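Hello from a very muddy Plevness,

I've had more emails about lamb prices this month than about everything else put together, so let's start there. Our Tuesday sale at Rees put 739 head through the ring, and the trade was better than I'd feared when I pulled into the yard at six in the morning. Heavy lambs were wanted. The light ones were a harder sell, and mine were light, so you can imagine the drive home.

Katsuhiko Hosoda had the pen next to ours and did well with a bunch of Suffolk crosses he'd kept on clover since July. He told me he nearly sold them a month ago as stores and his wife talked him out of it (she has asked me to print that, so there you go!). Corinne Boateng brought down a few cull ewes from Skollstead and was pleased enough to buy lunch.

Now, the wool. Plenty of you are sitting on last year's clip as well as this one, and I don't blame you, the check hardly covers the shearer. But Heriberto Magaña has been talking to the mill at Sodon and they'll take a mixed load from us if we can get to 2000 pounds between us. We have 800 promised so far. It has to be dry, with the belly wool and the dags kept out, and please no baler twine in the sacks. Last time I spent a whole afternoon picking orange string out of other people's fleeces and I'm still a bit sore about it. 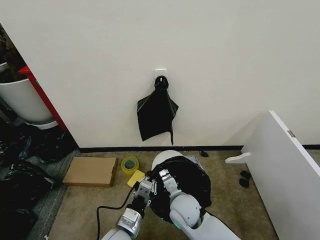
A black bag hung up on its wall hook.

If you want in, call Heriberto in the evening and tell him what weight you think you've got. A guess is fine. He'll come around with the trailer for anyone with more than 40 pounds, and the rest of us can drop off at Mio Uchida's barn. She's asked that you shut the bottom gate behind you, as the rams are in that field until the end of the month.

One more thing, on hay. Sota Nagano has small squares left over, second cut, under cover the whole time, and he'd like to move them before the roof gets fixed. I bought a few and my ewes went at them like kids at a birthday party. He won't deliver past the Skollstead turn, so bring a truck and a friend with a strong back.

Bring your wool questions to the next sale and I'll be by the coffee urn as usual.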